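Shoshana Brannigan laughs when I ask about the fault, then stops laughing. "It let go," she says. "Mid-stitch, right jaw, wide open. I hadn't touched a thing." She'd been running suturing practice at Dundonow since April. 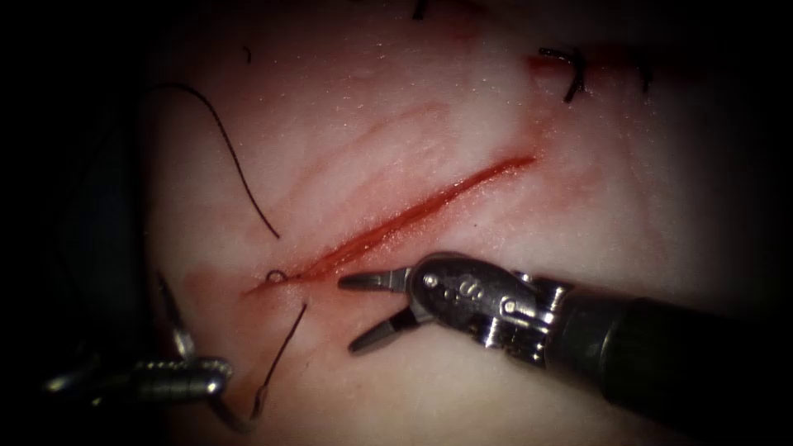

Page last updated: 15th July

The log blamed a cable in the wrist – one that had passed its check 2 days earlier. "So now I don't trust the check," she tells me. I asked whether they'd gone back to work. "On pads, yeah. Nothing else till Mitsuko's happy."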